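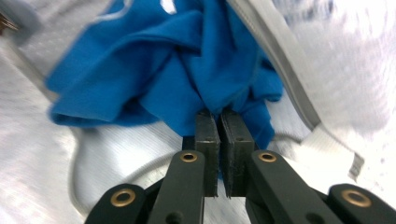
Chapter 5
Folding and Sorting Clothes

Learning goals

After you study this chapter you will be able to
explain why cotton clothes get creases and how a good fold keeps them away,
find the seams and the hem of a T-shirt and use them as a guide,
fold a T-shirt by two different methods,
decide which clothes should be folded and which should be hung.

Words to know: hem, seam, crease, grain, knit, woven, stack, file fold

5.1 A shirt on the table

Take a clean T-shirt from a laundry pile and drop it on the table. It will not lie flat. The cloth falls into soft ridges, the hem rolls into a kind of tube, and the sleeves are hidden somewhere inside. Before a person can fold this shirt, he or she must answer a few questions. Where is the neck? Which side is the front? Is the shirt inside out? People who fold every day answer these questions in a moment, mostly with the fingers. A beginner should answer them slowly and with the eyes.

The easiest part to find is usually the bottom hem. It is the longest straight edge of the shirt, and it is thicker than the cloth next to it, so you can feel it between the thumb and the first finger. Pinch the hem at one place and lift. The weight of the cloth will pull most of the folds open. Then move your other hand along the hem until you come to a side seam. On many T-shirts there is one seam at each side. Some shirts are knitted as a tube and have no side seams, and for these you must use the sleeves to find the sides.

A printed design can help you too. If you see a part of a print, you often know where the front of the shirt is. But be careful, as some shirts have a print also on the back, and work shirts may have the name of the company between the shoulders. The label inside the neck is a better sign.

5.2 Why cloth creases

Cotton thread is made from many short fibers twisted together. When cotton is damp and warm, the fibers bend easily, and when it dries they stay in the position in which they dried. For this reason a shirt that dries in a heap will keep the shape of the heap. A shirt that is shaken and laid flat while it is still a little warm from the dryer will keep a flat shape.

T-shirts are made of knit cloth. The threads go in loops, and the loops can stretch and come back. A dress shirt is made of woven cloth, in which the threads cross each other at right angles. Woven cotton usually shows a sharp crease more strongly than knit cotton. This is the main reason that we fold T-shirts and hang dress shirts.

Knit cloth has its own problem. If you hang a heavy knit sweater, its own weight pulls the loops longer, and the shoulders get small bumps from the hanger. Heavy knits should always be folded.

5.3 From the workroom

Drita Gashi manages the laundry of the Brumora guest house in Rovbridge, where the staff wear cotton T-shirts and aprons. The workroom folds up to 300 pieces in one morning. New workers spend their first hours only with T-shirts.

"I ask them to put both hands flat on the shirt and push the air out from the middle," she told us. "They want to start folding at once. Then they have a bubble inside, and the stack leans."

In her workroom a stack has eight shirts, all with the folded edge to the front of the shelf. A higher stack is difficult to carry, and the lower shirts get pressed.

5.4 Two methods

The flat fold is the older method. Lay the shirt with the front down and smooth it. Bring one side toward the middle, with the sleeve folded back on itself. Do the same with the other side, so that you have a long rectangle. Now bring the hem up to the neck and turn the shirt over. The front is on top and the neck is easy to see.

The file fold begins in the same way. When you have the long rectangle, fold it in half and then in thirds, until it is a small packet that can stand on its edge. Packets are placed in a drawer one behind another, like papers in a file. You can take one shirt without moving the others. This method works well in a deep drawer and less well on an open shelf, where the packets fall over.

Try it

Work with a partner. Crumple one clean T-shirt and put it on the table. Your partner closes the eyes and finds the hem, the neck and one sleeve only by touch. Change roles. Write down which part was found first and how it felt different from the rest of the cloth.

Then fold the same shirt by both methods. Leave each fold overnight under a light book and compare the creases in the morning.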